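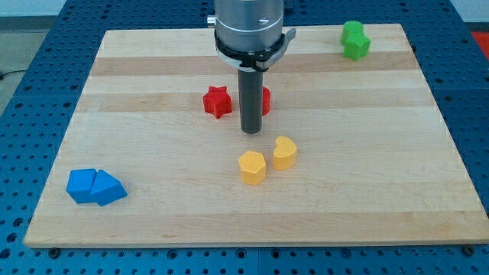

Sorting blocks, part 2: the board

The first part dealt with the blocks themselves. I have had a few emails about the surface underneath them, so these are my notes on that, mostly copied out of the January notebook.

I went through three surfaces before settling. The first was bare perforated table. The blue tops are good for bolting things down and poor for anything with a small base, as a block set on its edge will find a hole sooner or later and lean. The second was a rubber mat, which held the blocks well but had a slight crown down the middle that I never got rid of. The third is the maple board, and it has stayed.

The board is made up of strips, pale and slightly darker by turns. I bought it from Kuvel as a worktop offcut and Ryan Goodall squared the ends for me. It was flat when I got it. I checked again after 37 days with a straight edge and found no light under it along the strips, and a sliver across them at one corner. A second check after moving it away from the radiator showed the same sliver, so I have stopped blaming the radiator.

Finish: two coats of hard wax oil, rubbed back with a grey pad. I tried a satin varnish on a scrap first. It looked better and was too slippery, and the plastic left scuffs that would not wipe off. With the oil a damp cloth is enough.

Colour matters more than I expected. Red and blue stand out on maple without any trouble. Yellow is the weak one. Under the old warm lamp the yellow pieces, the heart especially, lost their edges against the paler strips. Xinyi Yu suggested a cooler bulb, which fixed most of it. Staining the board darker would fix the rest, but I like it as it is.

On layout, I keep colours in pairs and leave a hand's width between one pair and the next where there is room. Two shapes of the same colour, side by side, make a better sorting exercise than two identical pieces. You have to look at the outline. The square and the one with the sloping face are the pair people tend to treat as a single lump when they are pushed together. The pentagon and the star get mixed up less often than I had assumed, apart from by Deming Shen, who was working without his glasses.

Sound is a small point in favour of wood. A block dropped on the bare table rings, and after 200 or so of those in an afternoon I was ready to give up. On the board it is a dull knock.

Still to do: round over the front edge, which is sharp on the wrist, and find a second board of the same thickness. Kuvel no longer has any. Chiharu Minami has a beech one I can borrow, and I will put the measurements up when I have them.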